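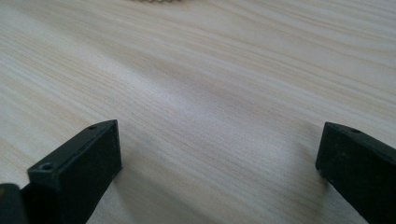 Oil or poly on a kitchen table?
Markness Home Forum > Furniture & Finishes

pinewren
Posted 2 Jun 2023
Hi all, long time reader, first time poster. We're getting a secondhand kitchen table and I'm going back and forth on how to finish it. It's pale wood, the seller thinks ash but wasn't sure, and somebody before her sanded it and never put anything on it. We have two kids who spill everything (grape juice is the big one) and I work at the table most mornings, so coffee rings too. My sister swears by oil. My father-in-law says oil is for people with no children and I should put down polyurethane and forget about it. I want it to stay light! I don't want that orange look my parents' cabinets had. What would you do?

gluepot_11
Your father-in-law is right. Water-based poly, satin, three coats, light sanding between. Oil-based is the stuff that goes orange, so skip that one. I did ours in January when we were stuck inside anyway and it still looks the way it did the day I finished.

mossyporch
Going to disagree with gluepot here. Poly is great until it isn't. Once it gets a deep scratch or starts peeling by the spot where everyone sits, you're stripping the whole top. With a hardwax oil you sand the bad spot, rub a little more on, done. I've used the Hollska white-tinted one on a birch top and it stayed nice and pale. Clear oil will darken it some, so get the tinted.

gluepot_11
"Rub a little more on" is how you end up doing it every few months for the rest of your life. I have a job.

mossyporch
Once a year! It takes me one podcast.

pinewren
Ha, ok, so this is the same fight I'm having at home. Mossy, how does yours do with juice? Like if it sits there a while before anybody tells me?

mossyporch
Fine if you get it the same hour. Overnight I had one beet juice mark that took some scrubbing and left a faint shadow. I can find it, my husband can't.

tallgrass_dee
Can I throw in a third thing? Soap finish. My grandmother did all her tables with soap flakes and hot water and they were almost white. You do have to keep at it and it raises the grain the first few times, but it's dirt cheap and smells wonderful. Probably not what you want with grape juice, now that I'm typing this out.

gluepot_11
Definitely not with grape juice.

bastos_bench
Whatever you pick, test it on the underside first, and let it cure fully before you look at it in daylight and decide. I paid $37 for a can of Pletevora clear on somebody's say-so and it turned my maple yellow as butter. Had to sand the whole thing back. Also wipe a damp rag over the bare wood before you start, it'll show you any leftover glue or grease spots.

pinewren
Oh that's smart, I wouldn't have thought of the rag. I think I'll get a small can of each, do two patches underneath and pour juice on them. The kids will be thrilled to help with that part.

mossyporch
Please report back. And leave it overnight so gluepot can't say I cheated.

gluepot_11
I'd have said it anyway. Satin, remember, gloss shows every crumb.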